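Home | Contents | Previous chapter | Next chapter

Chapter 6
Looking After One Gripper Cell
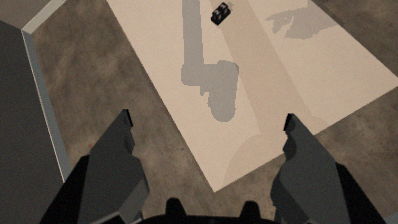
How often should the pads on a two-finger gripper be checked?
Check them at the start of every shift, and change both together as soon as either one looks shiny, torn, or lifted at a corner.

I put that answer up front since it's the one I get asked for most, and you may be reading this with a stopped machine behind you. The rest of the chapter is slower going. We'll stay with a single cell the whole way through, the pick-and-place cell in the training shop at Fendside, where I learned most of what I know by doing it wrong first.

My first week there I changed one pad. Only the left one, because the left one was worn and the right one looked fine! The new pad was thicker than the old one, so the fingers met off center, and every part came up with a little twist in it. I spent a whole afternoon fiddling with the program. Ecaterina Ene finally walked over, opened the fingers, laid a steel rule across the two pads and went back to her coffee without a word. So – pads in pairs, always.

6.1 Before you touch anything

Stop the cell, lock out the power, and bleed off any stored air if your gripper runs on it. Ours is electric, but Dudard, the shop across the yard, has an air-driven one that can still close with the power off. If the arm is holding a part, get the part out and supported before you lock out. Then hang your own tag. Don't share one, even if you're working next to somebody you trust.

Write down the cycle count from the controller while the power is still on. I forget this about once a month and have to start over.

6.2 The pads

Look at the inner face of each fingertip. You want the pad flat, square to the finger, and stuck down along every edge. Push on it sideways with your thumb. A good pad gives a little and comes back, and a bad one creeps.

At Fendside we swap pads at 2000 cycles whether they look tired or not. The log for our cell shows one pair that quit at 1663 and another that was done at 1039, and that second pair had been cleaned with the wrong solvent (mine, sorry). Use a lint-free cloth and whatever cleaner the pad maker lists. Let the finger dry completely before the new pad goes on, then leave it clamped for 60 minutes.

6.3 The links and pivots

Each finger on this style of gripper is carried by links, and the pivots wear long before the fingers do. With the lockout still on, take hold of one fingertip and rock it gently, first along the direction it closes and then across it. Now do the other. What you're feeling for is a difference between the two sides. Khurram Siddiqui taught me to do it with my eyes shut, and I still do, even though it looks silly.

If one side is looser, don't tighten anything yet. Mark it in the log and go on to 6.4, where we take the covers off.

Words to know: cycle count, lockout, pad, pivot, stored air

Related sections
Chapter 5: Reading a Controller Log
Chapter 7: Setting the Open Width
Chapter 8: Teaching a Safe Home Position
Appendix B: Blank Log Sheets

Contact the publisher | Copyright Haddadin Technical Books | Back to top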